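Warkley Teach Bench
Two-arm workcell for hand-guided and remote demonstrations

Product overview | Specifications | What is in the crate | Questions | Request a quote

The Teach Bench is an enclosed tabletop workcell for recording manipulation tasks. An operator performs a task with the two arms, either by moving them directly by hand or by driving them from a separate pair of leader handles, and the bench stores the arm motion and the camera video together. The recordings can be replayed on the same bench or exported for training.

It is sold as a complete unit. The arms, rail, wrist cameras, enclosure and recording software are set up and checked before shipping. Customers who already own the arms can order the frame and software separately under part number 493.

Updated 02/04/2021

Two ways to demonstrate

Hand guiding. Press the release on the wrist and the arm goes slack enough to move while still carrying its own weight. This mode suits short motions and first attempts at a new task. The operator's hands will be in the fixed camera's view, so most customers use it to find good approach angles and then record the final version remotely.

Remote control. The leader handles sit on a separate stand and copy the joint layout of the arms. Move a handle and the matching arm follows. The grip triggers are proportional, so the fingers close as far as the trigger is pulled. Stand placement is up to you, but the operator needs a clear line of sight to the table or a monitor showing all camera views.

You can switch modes between recordings without restarting the session. Switching during a recording is blocked.

Wrist cameras

Each wrist carries its own camera. The lens looks along the fingers toward the grip point, and the view moves with the arm. Exposure is set separately for each camera and can be locked before recording. Both wrist streams are saved in full, along with the fixed view.
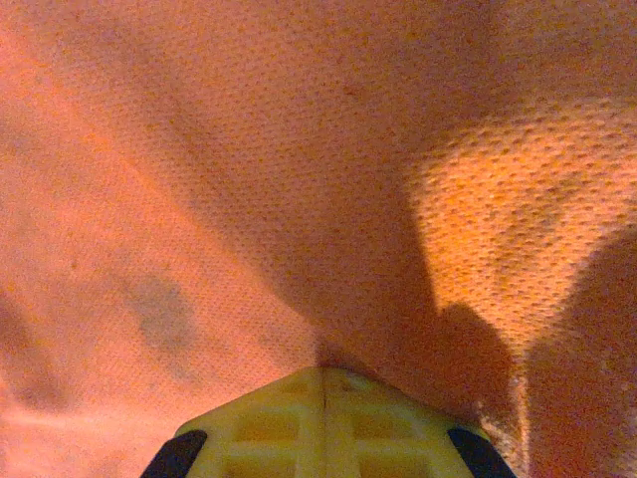 Soft goods are where the wrist view earns its place in a recording. A shirt or towel has no fixed shape, and the operator has to judge how far the fingers have gone in before closing them. At close range the fingertips push a dip into the orange knit and its fine dotted texture stays readable even inside the shadow over the grip point. Strong light and deep shadow can fall on the same few inches of cloth, so we recommend locking exposure with the fingers already near the material. Auto exposure will keep adjusting as the arm travels, and the changes will show up in the recording.

The standard fingers are molded plastic with a ribbed lattice. They flex slightly under load. Replacement fingers are sold in pairs and can be changed with the supplied hex key. Run the grip calibration after every change, including a change to an identical pair.

Arms and rail

Both arms mount to one aluminum rail at the front of the table. The mounting plates loosen with two bolts each and slide sideways. Wider spacing gives more room for large items. Closer spacing gives more overlap in the middle, where two-handed work is done. After moving a plate, tighten both bolts and run the base alignment routine. It takes about 4 minutes.

Cables run along the outside of the links. Leave enough slack for the wrist to turn through its full range, and check the loops again after changing the arm spacing.

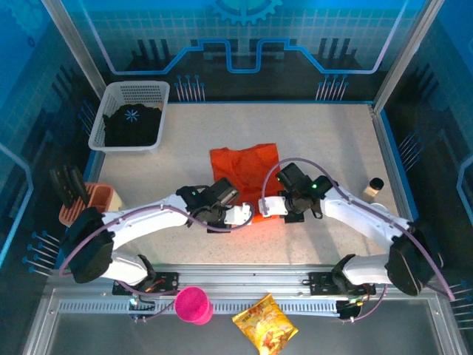 Cloth tasks need both arms to reach the same spot, and the shared area should be checked before the first recording. Drive the arms slowly to the middle of the table and confirm that the wrists clear each other at the height you plan to work. With the arms mounted at opposite ends of the rail, the two sets of fingers can come almost together over an orange-red cloth in the center, and there is still table behind them for a basket. Items you want the arms to handle should be reached once by each arm in a dry run. The front strip below the rail is outside the normal working area.

Enclosure

The enclosure has an aluminum frame with printed panels at the back and sides. The standard print is a blue circuit pattern. Plain gray panels and customer artwork are available at extra cost. Panels slide out from the top for cleaning or replacement.

If you train on recordings from more than one bench, decide early whether you want the same background on each. Mixed backgrounds are supported and are noted in the session record.

Recording software

Dovotico Recorder is included with every bench. A foot pedal starts and stops each recording, leaving both hands on the handles. After a stop, the operator marks the attempt as keep, discard or review. Discarded attempts go to a holding folder and can be restored until the session is closed.

Task notes can be typed before the session or between attempts. Export is by task, by session or by label. Users of Pistness can send sessions straight to a project from the export menu.

Specifications

Arms: two, rail mounted
Demonstration modes: hand guiding, remote control
Cameras: one per wrist, one fixed
Usable rail travel per arm: 400 mm
Frame assembly time, two people: 45 minutes
Enclosure: aluminum frame, removable printed panels
Control: foot pedal, leader handles, keyboard

What is in the crate

Table and rail, pre-assembled
Two arms with wrist cameras and standard fingers
Leader handles and stand
Frame posts and panel set
Foot pedal
Hex keys and calibration block
Printed setup guide

A recording computer is not included. See the setup guide for minimum requirements.

Questions

Can one person run the bench?
Yes. The pedal covers starting and stopping. A second person is useful when the table has to be reset after every attempt.

Can I use my own grippers?
The wrist plate accepts Dmytriv adapters. Other grippers need a custom plate, and the grip trigger will have to be remapped.

Does the bench replay a demonstration exactly?
It repeats the recorded arm motion. It does not adjust for an object that has moved, and cloth will rarely land the same way twice. Use replay to check a recording and use exported data for training.

Ordering

Benches ordered now are scheduled for delivery in June. Quotes include the crate and freight. Setup at your site can be added to any order.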